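Thursday, shop notebook, carb bench

Back on the Ludis this afternoon. The two-barrel is finally off the intake and apart, and I'm writing this down before I forget which end the shims came from (last time I trusted my memory and it cost me an evening). Small parts are bagged and labeled, linkage is tied up out of the way with wire.
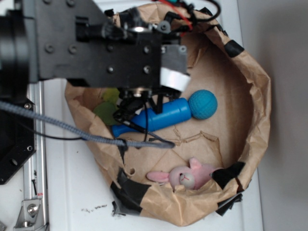
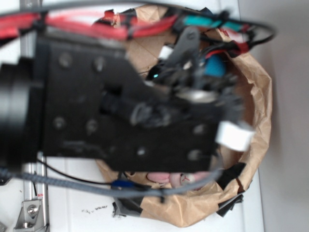
Okay, the carb. Float level was way off, which explains the fuel smell and probably the stumble coming off idle too. The needle has a ring worn into it that you can catch with a fingernail. I had a rebuild kit from Omside on the shelf and the gaskets look right, but the accelerator pump cup is a hair too big for the bore. It goes in if you're patient, then it drags on the way back up. I left it soaking in clean oil overnight once before on a different carb and that only made it worse, so not doing that again! Going to call them and ask if there's a second cup for the early body.

Throttle shaft has play, more on the driver's side. Could bush it. I'd like to see how it idles first, because if I can get it to settle with the shaft as is, I'd just as soon leave it until winter.

Timing – this is the part I keep going back and forth on. The balancer mark says one thing and the engine clearly wants another, and I'm starting to think the outer ring has slipped. Before I took the carb off I had 26 degrees all in at 3000 and it felt flat up top. Never took it to 4000 because the rattle under the dash was making me nervous (heater box, I'm pretty sure, not the engine). Plan is to find true top dead center with the piston stop, put a fresh paint mark on the ring, and start over from there. No more guessing off the old mark.

Pulled the plugs while I was at it. Number three is sooty, the rest are a decent tan. Might just be the float, so I cleaned them all and put them back in the same holes.

Also looked at the rear shocks. The Dramani pair is leaking on the right side, a proper wet streak down the body. I got a price of 300 for a new pair and didn't love it. Will ask again in August when the club orders together.

Still to do: pump cup, top dead center, vacuum hose to the advance can (it's cracked at the elbow, I only saw it once the air cleaner was off). Borrowed the 23 mm socket from the big drawer, it's on my bench if you need it. Fuel line is capped and the battery is disconnected, so please leave it that way.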